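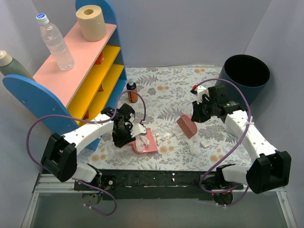

Fagerlund School of Household and Facility Services
Introductory Course in Domestic Cleaning
Handout 4: Dry Debris, Dustpan and Hand Brush

Prepared by Torunn Lindqvist and Bok-nam Baek
Revised 2018-08-20. Replaces the January handout.

4.1 Purpose of the session

Students are expected to remove light, dry debris from a covered surface without spreading it, lifting the cover, or transferring it to the surrounding furniture. The session lasts 60 minutes. Reading from Wallin's course reader (Chapter 6, to page 182) is to be completed beforehand.

Vacuum cleaners are treated in Handout 7 and are not used here.

4.2 Terms

Dry debris: paper scraps, tissue, crumbs, lint, and dust that can be moved by bristles alone.

Cover: any loose textile or sheet laid over a floor or table. A cover shifts under pressure, and a patterned cover makes small pieces harder to see. Printed leaves and flowers on a pale ground are a common case. White tissue on such a ground is easily overlooked, and the student should inspect the surface from at least two sides.

Lip: the front edge of the dustpan, over which debris passes.

Holding area: the shelf, bin, and any bottles kept within reach of the work but outside the sweeping path.

4.3 Arrangement of the work area

Bottles and paper rolls are to be placed on a shelf or set well back. A spray bottle left standing on the cover is acceptable only if the sweeping path does not pass it. A bottle lying on its side on a shelf top should be stood upright or moved to a lower level before work begins, particularly where the top board slopes.

The waste bin stands open at the back of the area, against a wall. Students frequently place it beside the dominant hand, where it is struck by the elbow during the return stroke. Ms. Agudelo will deduct one point for this in the practical assessment.

4.4 Holding the tools

The dustpan lies flat, with the opening toward the debris. It is steadied near the handle end. Pressing down on the middle of the pan raises the lip and allows fine material to pass beneath it.

The brush is held by its body with the bristles directed toward the pan and tilted slightly downward. Strokes are short and end at the lip. For crumpled tissue, which rolls and catches on bristles, a slow stroke is preferred to a fast one.

Where a single scrap is already on the pan, it need not be emptied before the next stroke. The pan should be kept level until the whole area has been cleared.

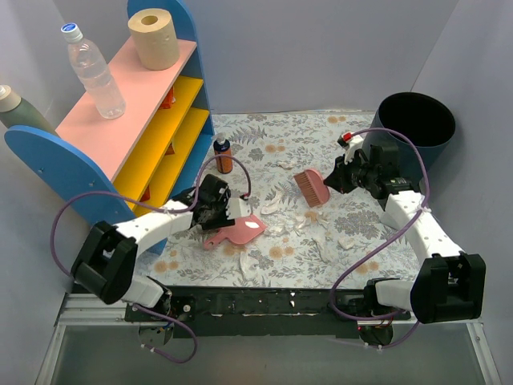
4.5 Order of work

1. Clear the sweeping path and confirm the position of the bin.
2. Smooth the cover by hand, working outward from the center.
3. Place the pan at the side farthest from the largest pieces.
4. Bring outlying pieces toward the middle, then toward the lip.
5. Inspect the cover again, including folds and the strip along each wall.
6. Carry the pan level to the bin and empty it.
7. Tap the brush once inside the bin and hang both tools by their handles where a hanging hole is provided.

4.6 Assessment

The practical is marked by Ruth Agudelo and Britt-Marie Rønning. Students who miss the session should contact the Zurkano building office.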